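# Sorting out the tea

I have been meaning to deal with the tea for months. We have always been a house that buys it faster than we drink it, and since my sister started working in Drelcombe and going past the shop with the long counter on her way home, it has got worse. She brings a few packets every time she visits. I never say no.

The tea used to live in three places. The everyday bags were in a tin by the kettle, which was fine. The boxes were in the cupboard above, two deep, so that whatever was at the back stayed at the back. Then there were the single wrapped ones, the sort you get in hotel rooms and on trains and in the bottom of gift hampers, and those were in a drawer with the birthday candles, the string and the spare fuses. If somebody came round and asked for peppermint I had to take half the drawer out to find it, and by then the kettle had boiled and gone off the boil again.

What finally got me going was a visit from Subbarao Amin, who used to live two doors down and now lives in Trondton. He doesn't take caffeine after lunch. I told him with great confidence that I had plenty he could have, and then spent so long looking that he said hot water would do. I felt bad about that. When he'd gone I pulled the drawer out completely and carried it to the table.

That was Wed 24 January, and I did most of the work the same evening, with the rest finished off at the weekend.

The first job was getting everything that wasn't tea out of the drawer. The fuses went to the toolbox, where they should have been all along. The string went in the cupboard under the stairs. The candles I kept, apart from the ones that had been burned down to stubs. There was also a key that fits nothing in the house. I tried it in every lock including the shed, and I've put it in an envelope in case I think of something.

Next came the dates. I'm not strict about this. Black tea goes a bit dull when it's old but it won't hurt you, and I've drunk plenty that was past its best. The fruit ones are different, in my experience. They end up smelling of the cardboard and tasting of very little. My rule was that anything black or green could stay for a year past the date if the packet was sealed, and anything fruity or herbal had to be in date or within a few months of it. Anything open was smelled. If it smelled of nothing it went on the compost.

The worst offender was a box of blackcurrant from Judano, the café that shut, which I'd bought out of sympathy in its last week. I had used two bags. The rest were stiff as little biscuits. They've gone on the compost as well, torn open first, as I've found the bags themselves take forever to rot down and some of them never do. I pick the empty mesh out in spring and swear at it.

After that I needed something to put the single packets in. I looked at tea chests in the shops, the kind with a hinged lid and square compartments, and they were 30 pounds for one that would have taken up half the worktop. The compartments are also the wrong size. They are made for square envelopes, standing up in a row, and a good number of mine are longer and puffier than that and won't stand in anything. In the end I used a low wooden box we already had, with a hand hole at the end so it can be pulled out like a small drawer. It had been holding post. The post is now on the stairs, which is a problem for another day. 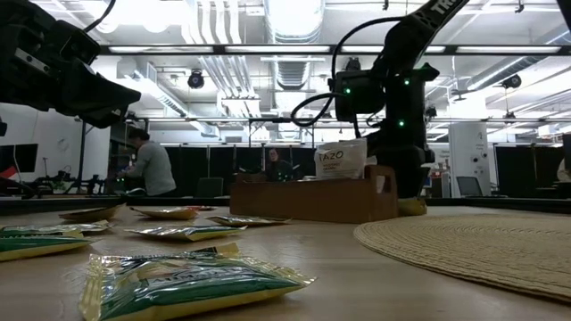 I tried the box a few ways round before I settled on anything. My first go was by colour, which looked good and was no use at all, because the people who make tea don't agree on what colour anything is. I have a green wrapper that is mint and a green wrapper that is green tea and another that is apple. My second go was by brand, and that was hardly better, because no one in this house has ever come into the kitchen wanting a brand. They want something with milk, or something without, or something to send them to sleep.

So that's how it is sorted now. Milk at the front, no milk in the middle, bedtime at the back. I cut two dividers out of the side of a cereal packet, folded the bottoms over by a centimetre so they'd stay put, and wrote on them in pencil. The flat paper envelopes stand up properly and you can read the tops as you go along. The foil ones are a nuisance. They slide down, they puff out, and the crimped ends catch on each other so that you go for one and bring up a couple. I've ended up laying those on their sides on top of their own section. It isn't neat but you can see what they are.

My husband thinks the caffeine-free ones ought to be separate from everything else, after the business with the hot water. He has a point. For the moment I've put a pencil cross on the corner of each of those. The shiny wrappers won't take pencil, so they've got a bit of masking tape. If it works I'll leave it, and if the tape starts dropping off I'll make a third divider.

The boxed tea was quicker. I took everything out of the cupboard and wiped the shelf, which had a ring of something sticky on it that needed soaking. Where there were only a few bags left in a box I tipped them into a jam jar, cut the name and the brewing time off the front of the box and put that in the jar facing outwards. Four boxes went down to jars that way, and now the shelf is one deep and I can see all of it from the floor. Chamomile, rooibos, the smoky one nobody but me will drink, and a decaf that was bought for my mother.

I did try to keep a list. Years ago I had an app for the freezer and was quite faithful to it for a fortnight. This time I wrote it on the back of an envelope and stuck it inside the cupboard door, and my daughter has already added "biscuits" to the bottom. I shan't be updating it.

The loose tea is the only part I haven't settled. I've got a caddy of Shenoy, the blend my sister likes, and it is very nice, but it was the big size and I'm almost 40 cups in without making much of a dent. It won't fit in the cupboard standing up. It's on top of the fridge for now, and I know the top of the fridge is warm and that warm is bad for tea, so it will have to move. Possibly to the pantry shelf, if I can shift the vinegar along. There are more kinds of vinegar in there than I'd like to admit and I suspect that shelf will be the next one.

Some practical notes, in case anyone is thinking of doing the same:

- Keep strong ones away from the others. Liquorice and peppermint get into everything, even through a paper envelope. Mine are in a jar with a proper lid.
- Don't throw the outer box away until you've copied down how long to brew it. I've done this before and had to guess.
- Old black tea that you don't fancy drinking will do for soaking fruit. I used a handful of bags for a fruit loaf and it was as good as usual.
- The foil wrappers can't go in our recycling. Check yours, as it varies from one council to the next.

We have agreed, more or less, that no new tea comes in until April. My sister has been told. She said she would bring coffee instead, so I can see how that's going to go.

The box has been in use for several days now and lives at the end of the worktop next to the bread bin. It gets pulled out, rummaged through and pushed back, and so far the dividers have held. The bedtime section is going down fastest. I had thought the milk section would be the popular one, but everybody still goes to the tin by the kettle for that, so I may move those out and give the room to the mints.

Subbarao is coming again in a few weeks and I've put a packet of lemon and ginger aside for him, with tape on it. I still need to ring him about the train, as he wants to know if the early one stops here on a Saturday and I said I'd find out.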